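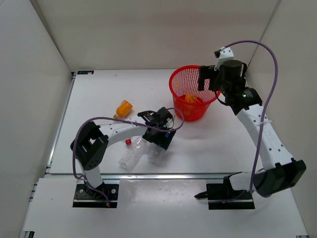 Slide 1. Two-arm cell, bottle sorting task.

Speaker notes, Rendix workshop session, 05/12/2023

Slide 1 (leave up while people sit down)

Task for this talk: loose bottles on the table go into the red basket. Both arms are driven by an operator with remote control. No motion on the table is scripted. I will use this one task for the whole session so we can compare methods on equal ground.

Point out the purple cables. They come back later under failure cases.

Slide 2. What we mean by a demonstration

One demonstration is one full run of the task by an operator, start pose to end pose. We record joint positions, commanded positions, gripper opening and the camera streams, all on one clock. If any stream drops out, the run is discarded. We do not patch gaps.

A demonstration is labeled complete or incomplete by the operator, then checked by a second person who was not in the room. Disagreements go to incomplete.

Slide 3. By hand or by remote

By hand: the operator holds the arm and moves it through the task. Fast to learn. You feel contact directly. Two problems. The operator's hands and sleeves get into the camera views, and the recorded joint effort includes the person pushing. It is also hard for one person to guide two arms at once.

By remote: the operator moves a pair of small leader arms and the work arms follow. The camera views stay clean. What the policy sees in training is what it will see when running. Cost is a loss of touch. New operators squeeze too hard and come down too low.

We started with hand guiding on the Kultura bench and moved to remote for all bottle work in June. Hand guiding is still used to set start poses.

Slide 4. Why bottles

(Go back to slide 1 if asked.)

Clear bottles give poor depth readings and bright reflections. The crumpled ones have no fixed shape, so a stored grasp point is of little use. Compare the long clear bottle in front with the small orange one. The orange one is easy to find on a white table from any angle. The clear ones are found mostly from ridges, highlights and shadow.

Bottles on their side can roll when touched. Operators correct for this without thinking about it, and those corrections are the part of the data we want most.

Caps are a separate matter. There is a small red cap on the table. Caps are left out of the instruction for this task. An operator who picks one up has to mark the run incomplete. We had to add this to the written procedure after the first batch.

Slide 5. Data collected

1,000 demonstrations planned. 262 rejected at review. Main causes, in order:

- stream dropout
- operator paused too long mid-task
- bottle released on the rim of the basket
- cap picked up

Rejected runs were recorded again with new starting layouts, so the training set is at full size.

The pause rule needs a word. A policy trained on long pauses learns to pause, and then has no reason to start moving again. We cut at 2 seconds with no commanded motion. Batista used a looser limit on their copy of the cell and saw arms stall above the table.

Slide 6. Layout rules

Start layouts are drawn from a printed sheet, then disturbed by hand. The basket stays toward the back right, with small shifts. Bottles can start anywhere both cameras can see. They may overlap. They may lie under a gripper at its start pose.

Either arm may pick. The near arm is preferred and this is not enforced. With the basket on the right, the left arm has the longer carry, and operators differ in how they handle it. Some reach across, some place the bottle down at center and pick again with the right. We kept both styles. In hindsight I would have picked one. Mixed styles show up as hesitation near the center of the table.

Slide 7. Operator training

Each operator does 6 practice sessions before any run counts. First sessions use a single arm only. Runs by new operators are slower and have more regrasps. We do not remove regrasps if the run ends well.

Slide 8. Failure cases (play clips, no sound)

Clip A: gripper closes beside a clear bottle and lifts nothing. Policy carries on to the basket and opens. It has learned the motion and is ignoring the grasp.

Clip B: cable loop touches the basket rim. Loop length is a compromise. Too short and it limits the wrist, too long and it swings into the work area. Check it at the start of every shift.

Clip C: both arms go for the same bottle. Rare in demonstrations, more common in policy runs.

Slide 9. Next steps

Correction runs: policy drives, operator takes over when it goes wrong, only the takeover is saved. Zokeder software supports the handover but the leader arms must match the work arms first or there is a jump. Still working on that.

Questions. If asked about cost per run, refer them to the handout.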